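March 2024
Posted by Pantelis Raptis

Ticket: right arm drifts during spelling task, Dikari build

Student project, two arms, alphabet blocks. Task is to line up letters side by side to spell a word. Left arm fine. Right arm ends up a few mm off after a while and shoves the row sideways.

Tried so far:
- re-homed both arms, no change
- swapped the USB cables left/right – drift stays on the right
- wrist encoder reads 468 at rest, left one reads 249. Zero offset never saved?
- dropped speed limit from 4,000 to 2,000, a bit better but still there

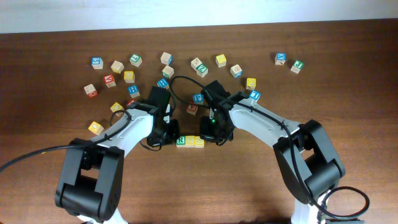 Cable strain is my main suspect now. Firmware is the same on both arms, Zevent board reflashed in July and agian last week. Look at the right side, the black cable arches up between the grippers, crosses the wrist and forearm and then goes down the linkage to a big loop on the table. Left cable just loops above its forearm. So the right wrist could be pulling against it every time it comes in to the row.

Update: taped the slack to the linkage, ran it again. Drift smaller, not gone. Encoder at rest still 468.

Update 2: wrote the zero offset by hand in the Jidum config, gets wiped on power cycle. Permisions on the config folder maybe – can someone from the Vlachopoulos lab check? I don't have the admin login.

Leaving open.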